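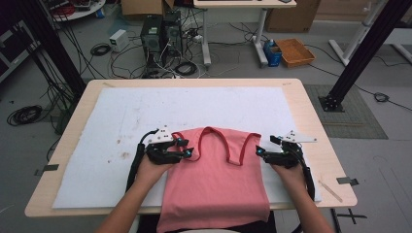

Pink vest top with dark red neck binding, laid out flat.

The Stilow Court

A report to the members of the parish social club

The members will recall that in June the club resolved to paint a court on the old car park behind the church hall at Stilow. The sum of £3,182 was set aside for the purpose. The secretary was instructed to keep a record of the court's first season, and that record is now laid before the members.

The work was completed on time. The lines were painted in yellow, the net was hung, and a notice was fixed to the hall door setting out the hours of play. The cost came to £2,059. The secretary proposed that the balance be kept for repairs, and this was agreed.

For the first fortnight the court was not used. The secretary attended each evening at half past six, as the resolution required, with four bats and a bag of balls, and sat on the bench by the bins. The record for those evenings reads 'No play. Dry.' or 'No play. Rain.' It was suggested at the meeting that the secretary need not attend in rain. The secretary noted the suggestion.

On the fifteenth evening a woman of 86 came through the side gate with her shopping. She asked whether the court was open. The secretary confirmed that it was. She asked whether one had to be a member, and was told that one did not, though visitors were asked to sign the book. She signed it, put her bag down beside the bench and chose a bat.

There being no other player present, the secretary was obliged to make up the game.

The record does not give the score. It states that play began at twenty to seven and ended when the light went, and that the visitor's eggs were carried home for her as far as the corner of Dandeo Road. It states also that the secretary had not played a game of any kind since the year of the bereavement, and this sentence has been struck through in ink, though it can still be read. The members are asked to accept the record as it stands.

She came again the next evening and brought her neighbour, who was 90 and wished only to watch. By the end of the week he was keeping score from the bench, in a loud voice and with little regard for the rules. A formal complaint was received from the house opposite. The secretary called there to reply in person, and the complainant was afterwards entered in the book as a player.

By the end of July the four bats were no longer enough. Application was made to the Callum Fund for eight more, and was granted. A match was arranged against the chapel at Rondonuwu, to be played on their ground and followed by tea. The club lost every game. The secretary reported that the tea was very good – there were two kinds of fruit cake – and that a return match had been promised before the clocks changed.

The return match was held under a low sky with the hall lights switched on and the doors propped open. The visitors brought their own chairs. Shortly after the second game it began to rain, and the secretary, acting under the powers given in June, ruled that play should stop. The players did not stop. The ruling was put to them a second time from the hall step, and was again not carried.

The secretary then took off the club blazer, folded it over the back of a chair and went out to take the place of a player whose knee had begun to trouble her.

The record for that evening reads 'Play. Rain.'

The members are invited to receive the report, and to consider the purchase of a second net.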